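Reading order for the case histories – which edition?

Triltau Books Forum > Psychology and the History of Ideas > Reading Advice

marlpit
12 November 2020

I want to read the main psychoanalytic case histories this winter and I'm stuck on which edition to buy. I have no clinical training. I read a short biography of Freud in April and liked the parts where the cases were described, so I'd like to get to the cases themselves.

The two I keep seeing are the Trimside one-volume paperback and the Kiltis set. The Trimside is 1264 pages and has all the long cases plus the early papers on hysteria. The Kiltis set is three hardbacks in a slipcase and has more notes. Used copies of the Kiltis are running $40 a volume, and the Trimside is a good deal less than that for everything.

Two questions. Is the translation different enough to matter? And should I read the theory first or go straight to the cases?

oldferry_reader

Get the Trimside. I've had mine for years and it has held up fine. The translation is a bit stiff but it's consistent, so when a term comes up in one case you know it's the same term in the next. That matters more than style for a first reading.

Go straight to the cases. They were written to be read by people who hadn't signed on to the theory yet. Start with Dora. It's short, it's unfinished, and you can see where he's guessing.

quillback

I'd disagree on both.

The Trimside translator keeps all the Latin and Greek terms. Ego, id, cathexis and the rest. The German words were ordinary ones. "Das Ich" is just "the I." The Kiltis translators went back to plain words wherever they could, and it reads like a different author. For someone with no clinical background I think that's the better way in.

I also wouldn't start with Dora cold. If you haven't read anything on dreams, half of it will seem arbitrary, because the whole case hangs on two dreams. Read the short book on dreams first (the short one, not the long one) and then Dora. It takes an evening.

oldferry_reader

The trouble with the plain-word approach is that everybody else uses the other words. If marlpit goes on to read any secondary book in English, it'll say ego and id and cathexis. Then you're translating back in your head the whole time.

I agree the German is plainer. I just don't think a beginner is served by a private vocabulary.

quillback

The Kiltis has a table at the back of each volume with the older English terms next to theirs. It takes two minutes to learn. I wouldn't call it private.

tansy_lane

Has either of you read the Iordache introduction? It's printed in the second Kiltis volume and I think it was also sold separately as a small paperback. It goes through each case and says what was known later about the patient, what got changed to hide the identity, and where the dates don't line up. For me that was worth more than the translation question.

The Rat Man section in particular. He kept his session notes for that one, and the notes and the published case differ in several places. Iordache sets them next to each other.
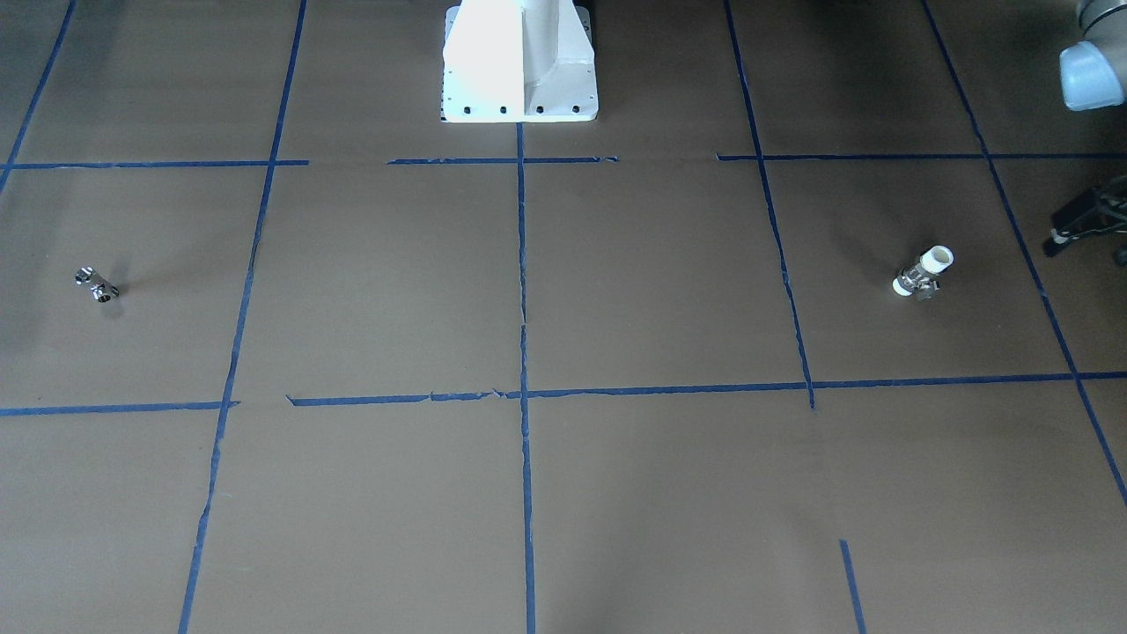

I'd read each case first without the introduction and then go back to it. If you read the introduction first you spend the whole case looking for the mistakes, and you miss how well the thing is put together. He could write. People who have no use for the theory still say so.

marlpit

Thanks, all of this helps. I didn't know about the introduction. Is the separate paperback easy to find?

Also, oldferry_reader, does the Trimside have any notes at all? The listing only says "with index."

oldferry_reader

Very few. There are footnotes, but most of them are Freud's own, added in later printings. The editor's notes are in square brackets and mostly say "see above" or give a date. The index is good.

On the paperback, I've seen it but not lately. Check college-town stores.

drumlin40

I'll put in a word against both. The Trimside is too heavy to read in bed and the binding cracks somewhere in the Wolf Man. Mine did, and so did the replacement. The Kiltis is nice but you're paying for a slipcase.

You can get every one of these cases in older single paperbacks for a couple of dollars each. Same translation as the Trimside in most of them. Buy Dora, read it, and if you don't want to go on you're out the price of a cup of coffee.

I also think people should read the Autobiographical Study before any of it. It tells you what order he worked in and who he fell out with, and a lot of the later cases are arguments with people who had left. The Wolf Man is aimed at Jung and Adler from the first page. If you don't know that, the tone is hard to make sense of.

quillback

That's a fair point about the Wolf Man. Although the autobiography is his own account and leaves a lot out. It hardly mentions his family, and the breaks with colleagues are all told from one side. I'd want a proper biography next to it, and marlpit has already read one.

drumlin40

A short one. Most of the short ones give Jung a page and Adler a paragraph.

marlpit

Mine gave Jung a chapter and Adler a couple of lines. So yes.

fennimore_b

Coming at this from the other side – I trained as a counselor and we were told not to bother with the cases at all. I read them after I qualified and was glad I did, but I'd warn marlpit that they aren't a record of how anyone works now. Dora was 18 and was more or less sent to him by her father. He presses her on things in a way that would get a person struck off. It's worth reading, but it can be unpleasant, and I don't think the good prose makes up for that.

For an edition, I'd go with whichever has the better notes, so the Kiltis. You need someone in the margin telling you what he left out.

oldferry_reader

He says himself at the end of Dora that he handled it badly. He says he missed the transference. It's one of the few places in medical writing of that time where a doctor publishes a failure.

fennimore_b

He says he missed it. He doesn't say he was wrong to push her. Those are separate admissions and he only makes the first.

tansy_lane

I think you're both right about what's on the page. Iordache spends a good while on that postscript and comes down closer to fennimore_b.

On finding the paperback, marlpit, try the catalog here. I looked just now and Triltau lists it as item 3639. It said one copy, used, with pencil marks. No idea if that's up to date.

marlpit

Got it. Ordered item 3639, and I ordered a single paperback of Dora like drumlin40 said. The library has the short book on dreams so I'll start there.

If I'm still interested after Dora I'll look at the Kiltis, probably just volume 2 to begin with. Does anyone know if the volumes were sold singly when they were new, or do the used ones come from broken-up sets?

quillback

Singly for the first printing, set only after that. The singles have a gray jacket and the ones from the set have no jacket. The text is the same, but the first printing of volume 2 has an error in the term table where two rows are swapped. There was a correction slip, usually missing. If you get a gray one, check the entries under R against volume 1.

drumlin40

And if you do end up with the Trimside, get the later printing. The paper is thinner but it's sewn.

oldferry_reader

Mine is the early one and hasn't cracked. I do read it at a table.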